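Groven river cruise: cabins going quickly

Hello again from the Pluvisley desk! I've just come off the phone with Réka Takács at Ouazzani and she's holding 7 cabins for us on the August sailing, two of them with proper windows that open (I've already got my eye on one, sorry). The deposit is £400 each and the balance is due before you board at Tullcombe.

A few of you asked about meals. Breakfast and dinner are in the fare, lunch isn't, and the first evening's food comes out late, so I always pack far too many nibbles. Bring soft bags if you can, as the cupboards are tiny and a hard case ends up living in the shower!

If you fancy it, ring me before 2 in the afternoon and I'll put your name down.

Nawal Lamrani
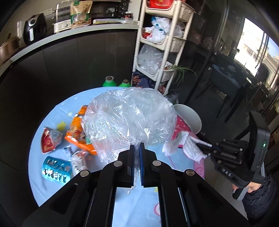
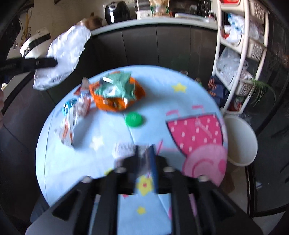 An orange snack packet on the blue tablecloth, in both photos.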